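프라키스, 사각 탁상 컵 ‘센다룸’ 11월 출시
책상과 주방을 오가는 무광 크림색 컵, 가장자리와 모서리를 둥글린 소형 생활용품

생활용품 업체 프라키스(Prakis)는 사각 탁상 컵 ‘센다룸(Sendarum)’을 11월부터 판매한다고 밝혔다. 센다룸은 책상 위에서 필기구와 손도구를 꽂아 두거나, 세면대와 조리대 옆에서 자잘한 물건을 세워 보관하는 용도로 기획된 제품이다. 색상은 크림색 한 가지이며 유약은 무광으로 마감한다.

프라키스는 그동안 서랍 정리함과 벽걸이 선반을 주로 만들어 왔다. 탁상용 컵을 단독 제품으로 내놓는 것은 이번이 처음이다. 기획은 제품개발팀의 캐서린 니나(Katherine Nina) 팀장이 맡았고, 형태 디자인은 스튜디오 피게이레두(Figueiredo)의 시네이드 멀리건(Sinéad Mulligan) 디자이너가 담당했다.

개발은 기존 정리함 구매자를 대상으로 한 설문에서 출발했다. 응답자 638명 가운데 524명이 책상 위에 컵이나 통을 하나 이상 두고 쓴다고 답했다. 자주 나온 불만은 원통형 컵이 벽이나 모니터 받침 옆에 딱 붙지 않는다는 점, 투명 용기는 안이 들여다보여 어수선하다는 점이었다. 긴 물건을 꽂으면 컵이 넘어진다는 의견도 여러 건 접수됐다.
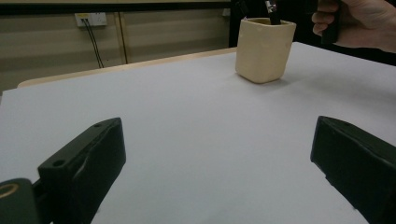 센다룸의 형태는 이 설문 결과를 바탕으로 정해졌다. 벽이나 다른 물건 옆에 나란히 놓기 쉽도록 몸통을 사각에 가깝게 잡고, 손이 닿는 모서리는 둥글렸다. 흰 상판 위에 놓인 크림색 컵에 검은 물건을 꽂으면 윗부분이 컵 위로 길게 올라온다. 꺼낼 때 잡을 곳이 남도록 컵의 높이는 낮게 유지했다. 뚜껑이나 칸막이는 넣지 않았다.

멀리건 디자이너는 “처음 시안은 모서리가 지금보다 날카로웠다. 손으로 쥐어 보니 불편했고, 씻을 때 안쪽 구석에 물때가 남을 것 같았다”며 “곡률을 조금씩 키우면서 여섯 번 다시 만들었다. 옆에서 봤을 때 사각형으로 읽히는 선에서 멈췄다”고 말했다.

소재는 도자기다. 성형과 소성은 협력 공방인 스케데소프(Skedesov)에서 진행한다. 초벌 후 표면을 한 번 다듬고 무광 유약을 입혀 재벌하는 순서이며, 바닥면은 굽을 연마해 상판 긁힘을 줄였다. 가마에 따라 색이 미세하게 달라질 수 있어 같은 주문 건은 되도록 같은 가마에서 나온 제품으로 포장한다.

니나 팀장은 “연필꽂이라는 이름을 붙일지 오래 논의했는데, 시험 사용자들은 칫솔이나 조리용 스푼도 꽂았다”며 “용도를 이름에 넣지 않고 탁상 컵으로 부르기로 했다”고 설명했다. 그는 또 “컵 하나만 올려놓은 책상에서도 어색하지 않은지를 마지막까지 확인했다”고 덧붙였다.

시험 사용은 사무실과 가정에서 나누어 진행됐다. 참가자 80명에게 시제품을 한 개씩 보내고, 4주 동안 쓴 뒤 놓은 위치와 꽂은 물건을 적어 달라고 요청했다. 책상 오른쪽 뒤편에 두었다는 응답이 가장 많았고, 주방 조리대와 욕실 선반이 뒤를 이었다. 프라키스는 이 기록을 참고해 바닥 두께를 시제품보다 늘렸다.

첫 생산 수량은 400개다. 판매는 프라키스 온라인 매장에서 먼저 시작하며, 피게이레두 전시 공간에서도 같은 제품을 살펴볼 수 있다. 추가 생산 일정은 첫 물량의 판매 상황을 보고 정한다. 낱개 구매와 두 개 묶음 구매가 모두 가능하고, 묶음 제품은 종이 완충재로 나누어 한 상자에 담는다.

입구가 트인 단순한 구조여서 별도의 조립 과정은 없다. 빈 컵으로 세워 두어도 되고, 여러 개를 붙여 한 줄로 배열해도 된다.
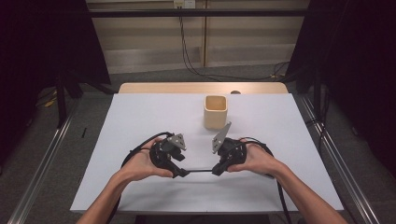
사용 및 관리 안내

세척은 중성세제와 부드러운 스펀지를 사용한다. 거친 수세미는 무광 표면에 자국을 남길 수 있다. 씻은 뒤에는 뒤집어 물기를 뺀다. 직화와 오븐에는 사용할 수 없으며, 금속 도구를 꽂아 두면 안쪽 벽에 회색 선이 생길 수 있으나 베이킹소다를 묻힌 천으로 닦으면 옅어진다.

배송 중 파손된 제품은 수령 후 7일 안에 사진과 함께 접수하면 교환받을 수 있다. 유약의 작은 점이나 색 차이는 교환 대상에 포함되지 않는다.

문의
프라키스 홍보 담당
제품 자료와 취재용 견본은 온라인 매장의 언론 문의란에서 신청할 수 있다. 접수 시간은 오전 10시부터 오후 5시까지다.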